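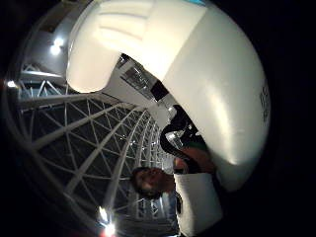
White latticework and one big glossy white curve, with somebody's dark hair in there too.

2020-11-27
By Clomura

More about the room at Grundeck, as promised to everyone who wrote in. Most of you wanted to know about the table and the cloth, so I've gone on about those at some length, and then there's a bit on chairs, stains and where to put the things that have to live on a table and never look right on it. If you only want the pictures, just keep scrolling, I shan't be offended!

We took the room on in May. It came with nothing in it apart from one very tired rectangular desk that had been painted brown, and then painted brown again over the top. It was a decent size but it ate the floor, and whichever way we turned it somebody ended up with a corner in their hip. So the desk went (free to anyone who could get it down the stairs, and it took two goes) and the round table came in.

I'd never had a round table before and I'm a complete convert. You can squeeze another person in without everyone having to stand up and shuffle along, and you can hand things across without that long stretch you get at the end of a rectangle. The one thing I hadn't thought about was the cloth. I had a drawer full of long ones from home and they all looked dreadful. You get great swags of fabric on two sides and bare table on the other two, and then someone sits down, catches a knee in the long bit and everything slides towards them.

The one we use now is from Veltska. White, with leaves and flowers all over it in a greyish blue. I nearly went for a plain one and I'm so pleased I didn't. A plain white cloth shows every crumb and every pen mark by mid-morning, and a busy print hides the lot – well, not beetroot, but I'll come to that.

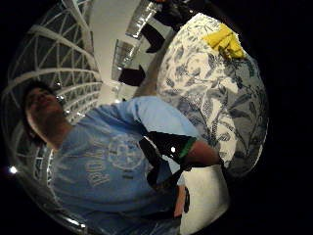 It cost 30 pounds, for those who asked, and it's been through the wash about 20 times with no sign of the print going. I do it at a low heat with an old pillowcase's worth of tea towels to keep it company, give it a good shake, and hang it over two lines so it doesn't get a crease down the middle. I did iron it the first few times. I have stopped ironing it. Once there are elbows on it the creases drop out on their own, and on a round table you can turn the worst ones to the back.

Several of you asked whether we put anything underneath. Yes, an old flannelette sheet, cut down and hemmed (badly, by me). It stops the cloth skating about and it takes the clatter out when things get put down. You could buy a proper table felt, and I did look at one, but the sheet was in the airing cupboard and the scissors were in my hand.

The other question was about size. Measure straight across the widest part of your table, then decide how far down you want the cloth to hang and add that on twice. Everybody forgets the twice, me included. For a table people work at, I'd keep the hang fairly short, somewhere above the seat of the chair. Long cloths are lovely for a party and a nuisance the rest of the week.
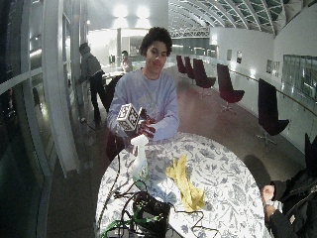 Patterned cube in hand, spray bottle at the back, leads everywhere at the front.

The spray bottle gets more use than anything else in the room. For ordinary marks I use a squirt of water with a drop of washing-up liquid in it, left for a minute and then dabbed. Dab, don't scrub! Scrubbing pushes the mark out sideways and you finish up with a pale ring that's bigger than what you started with. Tea comes out if you're quick. Biro mostly comes out if you're patient. The beetroot did not come out, and it's there to this day, but it landed on a leaf and I turn that side to the wall.

As for leads, I've tried all sorts. I had a phase of bulldog clips along the edge of the table, which held beautifully and pulled a thread in the cloth. Then I had a phase of taping everything flat, which left a sticky stripe that took me a whole evening with a warm cloth to get rid of. These days I let them lie where they like and ask people to mind their feet. If anyone has found a way of keeping leads in order on a cloth without marking it, please write and tell me, I'd be thrilled. A loop of soft ribbon has been suggested and I do have ribbon, so that may be next.

Chairs next, then. We started with 4 and now there are 6, and they don't all match. The first ones were from a house clearance and the later ones came from Hollenstein, who had a few odd ones left at the back of the shop and let us have them for not very much. I thought the mixture would bother me more than it does. What I'd say to anyone buying for a round table is to check how wide the chair is across the back, not just the seat. Wide backs look handsome in a showroom and then they bump into each other all the way round.

I'd also say get chairs you don't mind people hanging coats on. We did put up hooks by the door, nice ones, with a little shelf over them. They get used for umbrellas. Coats go on chairs and always will, and a chair with a light back will tip over the minute whoever's in it stands up, so a bit of weight is worth having.
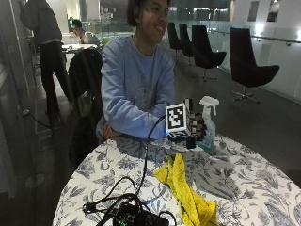
Then there's the floor, which I'd put off thinking about all summer. Every chair got felt pads on its feet in the end, the stick-on sort, and they need doing again every couple of months because the edges pick up fluff and start to curl. Cheap ones come off in a week. I now buy the kind with a little nail through the middle, and those have stayed put so far (touch wood, and it is wood, so that's handy).

Still on my list for the room: a second cloth, so that one can be in the wash without the table going bare, and a tray or a shallow basket for the bottle and the wipes. I've got my eye on another Veltska print with a bit of green in it, though I've been told firmly that the blue one is the favourite and I'm not to change it. The shelf by the door wants a coat of paint as well, and the window catch still sticks.

Thank you for all the lovely messages about the last gallery. I've answered as many as I could, and if you asked about the curtains, they're home-made and I'll dig out the pattern for next time.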